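수리스, 오래 쓴 주방 소품을 위한 펠트 매트 '게스틱' 새 판 5월 출시
보도자료 | 수리스 생활용품팀 | 배포 즉시 보도 가능

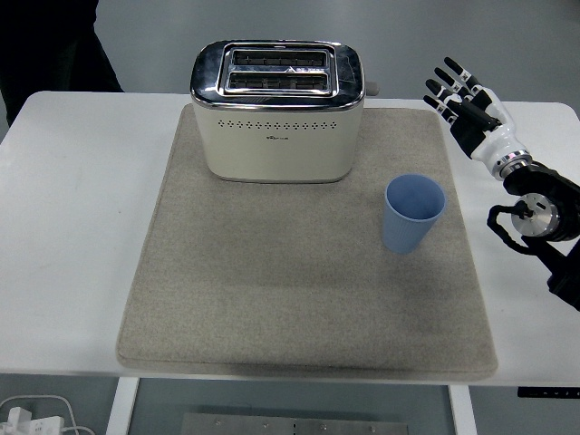

안녕하세요, 수리스에서 식탁 위 물건을 맡고 있는 팀장입니다. 보도자료는 원래 회사 이름으로 딱딱하게 쓰는 거라고 배웠는데, 이번에는 제가 직접 쓰겠다고 우겼어요(홍보팀이 맞춤법만 봐 주기로 했습니다). 5월에 저희 펠트 매트 '게스틱'의 새 판이 나옵니다! 이름은 그대로고 크기와 모서리, 두께가 바뀌었어요. 저는 아침마다 토스터를 꺼내고 넣는 게 정말 귀찮았던 사람이라, 처음부터 토스터 한 대와 컵 하나가 넉넉히 올라가는 매트를 갖고 싶었습니다. 크림색 2구 토스터를 매트 안쪽에 세우고 하늘색 플라스틱 컵을 오른쪽에 놓아도 둘 사이에 자리가 남아요. 잼 병 하나, 버터 접시 하나쯤은 더 들어갈 공간이고, 저는 그 빈자리가 참 좋습니다. 식탁이 꽉 차 있으면 아침부터 마음이 급해지더라고요.

색은 베이지 한 가지로 시작합니다. 회색도 해 보고 진한 초록도 해 봤는데, 흰 식탁에 올려 보면 결국 베이지로 손이 갔어요. 자잘한 점이 섞인 색이라 빵 부스러기가 조금 떨어져도 바로 눈에 띄지 않고, 표면에 보풀기가 살짝 있어서 손바닥을 얹으면 포근합니다. 팀 안에서는 '보풀이 있으면 싸 보인다'는 의견과 '그게 없으면 펠트가 왜 펠트냐'는 의견이 꽤 오래 맞섰고, 저는 당연히 뒤쪽이었어요. 이겼습니다.

모서리 이야기도 해야겠네요. 지난 판은 네 귀퉁이가 각져 있었는데, 쓰다 보면 그 끝이 말려 올라온다는 말씀을 많이 들었습니다. 고객 엽서와 게시판 글을 합쳐 2822건을 읽었고, 그중 1218건이 모서리에 관한 것이었어요. 이 정도면 안 고칠 수가 없죠. 그래서 이번에는 부드럽게 둥글렸습니다. 재단 틀을 새로 만들어야 해서 출시가 겨울에서 봄으로 밀렸는데, 기다려 주신 분들께는 정말 죄송하고 또 고맙습니다.

디자인은 이번에도 게르트 슈타인바흐 씨와 함께했습니다. 저희와는 도마 받침 때부터 알고 지낸 분인데, 첫 회의에서 자를 꺼내 저희 회의실 탁자부터 재시더군요. "매트가 식탁을 다 덮어 버리면 식탁보가 됩니다. 양옆으로 상판이 보여야 물건을 잠깐 내려놓을 데가 생기지요." 그 말을 듣고 처음 계획보다 폭을 줄였어요. 매트를 가운데에 깔고 왼쪽을 조금 넓게 비워 두면 저는 거기에 신문도 놓고 접시도 놓습니다. 왼손잡이인 저희 막내 팀원은 반대로 둔다고 하니 각자 편한 대로 쓰시면 되겠습니다.

닳는 문제는 숨기지 않고 말씀드릴게요. 펠트는 씁니다, 그러면 자국이 남아요. 자주 손이 닿는 앞쪽에는 옅은 얼룩이 생기고 결이 조금 눌립니다. 그런데 저희 홍보용 사진도 새것처럼 손보지 않고, 아래쪽 가운데가 살짝 닳은 듯 보이는 매트를 그대로 썼어요. 상자에서 갓 꺼낸 매트는 어느 회사 것이나 예쁘잖아요. 저는 한참 쓴 다음에도 식탁에 두고 싶은지가 더 궁금합니다.

관리는 어렵지 않습니다. 부스러기는 마른 솔로 한 방향으로 쓸어 내시고, 커피나 우유를 흘리셨으면 문지르지 말고 마른 천으로 꾹꾹 눌러 주세요. 그래도 자국이 남으면 미지근한 물에 중성세제를 조금 풀어 손으로 빱니다. 세탁기와 건조기는 안 돼요. (저 한 번 돌려 봤습니다. 컵 받침이 되어 나왔어요.) 말릴 때는 평평하게 눕혀서 그늘에 두세요. 토스터는 식은 뒤에 옮기시고, 부스러기 받침은 매트 밖에서 비우는 편이 훨씬 깔끔합니다. 매트는 가전의 열을 막는 용도로 만든 제품이 아니니, 뜨거운 냄비나 프라이팬은 따로 냄비 받침을 써 주세요.

제작은 모코에나 공방이 맡았습니다. 이번 두께는 그쪽에서 먼저 제안한 것이에요. 저희는 더 두껍게 가고 싶었는데, 두꺼우면 컵이 기우뚱한다고 하시기에 견본 2종을 받아 사무실 식탁에 깔아 두고 몇 주를 지냈습니다. 아침엔 빵, 점심엔 도시락, 오후 3시쯤엔 과자. 컵은 아래가 좁은 것만 골라서 올려 봤고요. 결국 얇은 쪽으로 정했고, 컵을 내려놓을 때 나는 '탁' 소리가 줄어서 옆자리 동료가 제일 좋아했습니다.

포장도 바뀌었어요. 지난번엔 반으로 접어 넣었더니 접힌 줄이 안 없어진다고들 하셔서, 이번에는 둘둘 말아 종이 띠 하나로 묶었습니다. 받으시면 반대 방향으로 한 번 말았다가 펴고 하룻밤 두세요. 성격 급하신 분은 무거운 책을 올려놓으셔도 됩니다.

판매는 5월부터 수리스 매장과 팍몬트 생활관에서 동시에 시작합니다. 팍몬트 생활관에는 아침 식탁을 그대로 차려 둔 자리를 마련할 예정이니 오셔서 직접 만져 보세요. 사진으로는 촉감이 전해지지 않아서 늘 아쉽거든요. 첫 달에 매장에서 구입하시는 분 가운데 30분께는 같은 펠트로 만든 컵 받침을 함께 드립니다. 추첨은 아니고 먼저 오신 순서예요. 토스터와 컵은 매트 구성에 들어 있지 않습니다. 지난번에 이 문의가 꽤 많았어서 미리 적어 둡니다.

지난 판을 쓰고 계신 분들도 궁금하실 텐데, 각진 모서리가 말려 불편하신 경우 매장으로 가져오시면 무료로 둥글게 다듬어 드립니다. 새로 사시라는 말씀은 안 드릴게요. 다만 다듬고 나면 크기가 아주 조금 줄고, 가장자리 박음질이 있는 초기 제품은 작업이 어렵습니다. 뒷면 라벨 색이 갈색이면 초기 제품이에요.

기자분들께 한 말씀 드리자면, 대여용 견본은 매장에 넉넉히 준비해 두었습니다. 빵을 굽고 커피도 흘려 보시고 편하게 쓰신 뒤 돌려주세요. 깨끗하게 빨아서 보내실 필요도 없습니다. 쓴 자국을 보는 게 저희한테는 공부라서요. 견본 신청과 인터뷰 요청은 수리스 홍보팀으로 주시면 되고, 게르트 슈타인바흐 씨 인터뷰는 오전 시간만 가능합니다.

문의: 수리스 홍보팀 (게스틱 매트 담당)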